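3/8/23 - Usdale workshop, waiting corner

Spent most of the morning on the marble-patterned table, which I have been meaning to write up properly ever since we moved it down from Stetdale. Nizar Shboul wanted it settled before the Grestbridge people come to look at the seating, and I can't blame him, as I've been promising him a stable table since October. I had the feet off twice. One of the adjusters had a burr on its thread and would only go so far before binding, so I ran a die down it, cleaned it out with a rag and a drop of oil, and after that it turned by hand as sweetly as anything. Checked it with the long level both ways and then corner to corner. With a 50 g weight on each corner in turn there is no rock at all, and with 1000 g there is the faintest give at one of them, which I think is the floor and I am not going to chase it.

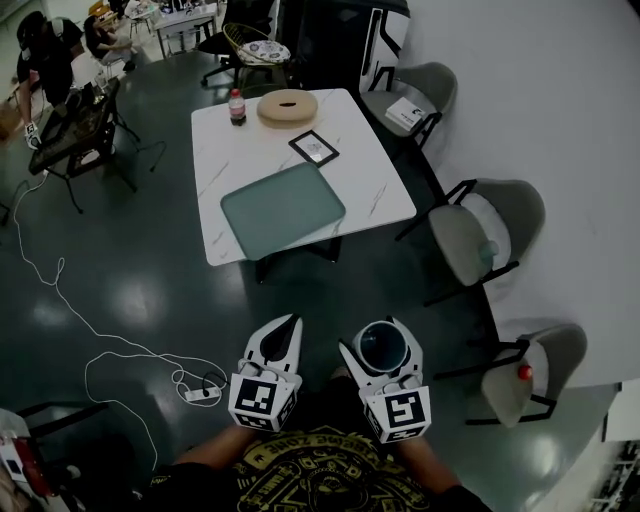
The question of what should live on the table is still open, and Tadeusz Czerwiński and I went back and forth on it over tea for longer than I'd like to admit. He is all for a bare top. I'm fonder of a few homely things, within reason. The little black picture frame set at an angle looks friendly to me, and I'd keep it, but the pale green tray is really too big where it is, slightly over the front edge, and I'd sooner try it further back or go down a size. Tavares do one that is 46 cm long, if I've read their list correctly - must ring them and check. The beige ring cushion would be happier on one of the grey chairs, I think, and the cola can go back to the kitchen.

Chairs next. I want felt pads under all the metal feet before anybody drags them about. We have a box of 100 in the stores, almost full when I last looked, so no need to order. Nizar asks that the row stay by the curved wall, and I've told him yes, provided there is room to get a mop behind.

Still to do: second coat of wax on the adjuster threads, pads, phone Tavares.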